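Notes for "Sorting the returns bin", staff room session, 2 pm

Slide 1. Introduce myself. Say that the talk is about mixed bins: how we fill them, how we empty them, and what goes wrong in between. Mention that the sheets are by the door.

Slide 2. Start with the old way. Everything that came back to Trirau went into one deep bin and was sorted at the end of the shift. Shoes sat under bottles. Small things slid into the corners and stayed there until somebody tipped the bin up. In December we handled 200 returns and 80 of them had to be sorted a second time. Pause here, people usually want to write that down.

Slide 3. The bin itself. Tall sides stop things falling out but make it hard to see what is at the bottom. Sloping sides send round items back to the middle. A divider only helps if people agree what goes on each side of it. Ask the room who has a rule for this at their own site. Lambros Triantafyllou should have an answer from Rallis if it goes quiet.

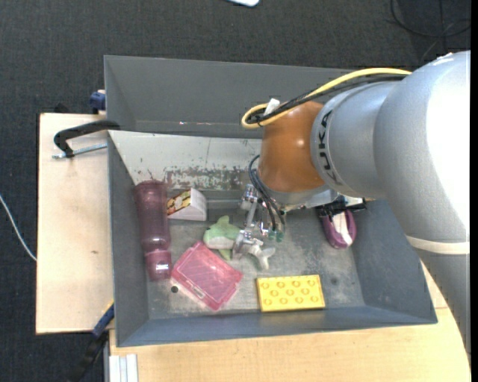

Slide 4. Wear. Painted surfaces take the most knocks where things are dropped in. Scratches are fine. Flaking paint needs dealing with, as the bits end up on the stock and pale shoes show every mark. Our rule is to wipe the bin out before each shift and report any loose paint to Styliani Drakos.

Slide 5. Order of emptying. Take out anything that can roll first, then hard items, then soft ones. Shoes come out by the heel. Don't pull at something that is wedged against a side; move what is next to it. Read this slide slowly.

Slide 6. What changed. We now keep two bins going and swap them at half full. Of the last 98 returns, 2 went on the wrong shelf. Say that this was a quiet spell and we haven't tried it in a busy month.

Slide 7. Questions. If someone asks about labels, send them to Réka Kozma. If there is time, go back to slide 5.

Last updated: December

Comments

Apolline Gaillard: Could slide 5 go on a card by the bench? We never remember the order.

Theano Tsakiris: Half full is too early for us at Brimov, we'd be swapping all morning. Three quarters works.

Lambros T.: Happy to answer on slide 3, but please warn me next time.

Contact the training desk | Copyright Trirau | Back to top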